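Subject: Re: [darngate-swap] Seed labels, again

Two things, then I'll go back to lurking.

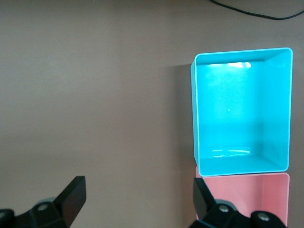 The Woria packets are the ones causing the trouble, and I say this as a person who has bought them for years. Their ink fades by June, so by October every packet in the drawer says the same thing, which is nothing. If you want to bring loose seed on Saturday, please put it in an open box with sloping sides, like the bright cyan one on the right of my table, and not in a bowl. Bowls get admired, picked up and tipped over. Last fall a bowl of poppy seed went into the heating vent, and I'm told the boiler room is lovely in spring.

On Sat morning the Jalen Road plot wrote:

> Could we just go back to numbers? Each plot gets a block of 100,
> you write the number on the envelope, and the list goes on the
> wall. It worked fine before we got fancy. Also, does anyone still
> have the Tymoshchuk tomatoes? Ours crossed with something and now
> taste like a wet sock.

It worked fine if you were standing next to the wall. I went home with envelope 41 and the firm belief that it was chard. It was a gourd. It ate the fence, then made a serious attempt on the neighbor's trampoline.

I'd rather we wrote the plain name and the year in pencil. Pencil doesn't fade, and it costs less than the label printer, which jammed after 27 labels and has been sulking ever since. If people really want numbers too, fine — put them after the name, where they can't hurt anyone.

As for the Tymoshchuk: yes, I have plenty, from plants I kept well away from everything else. I can spare 400 seeds if they're going to more than one plot. Please don't start them in February. You will be tempted, they will be a foot tall and pale as celery by April, and then you'll write to this list asking why.

Doors at 9:30. Bring your own envelopes, the small kind.

-- 
Plot at the bottom of the Darngate hill, past the compost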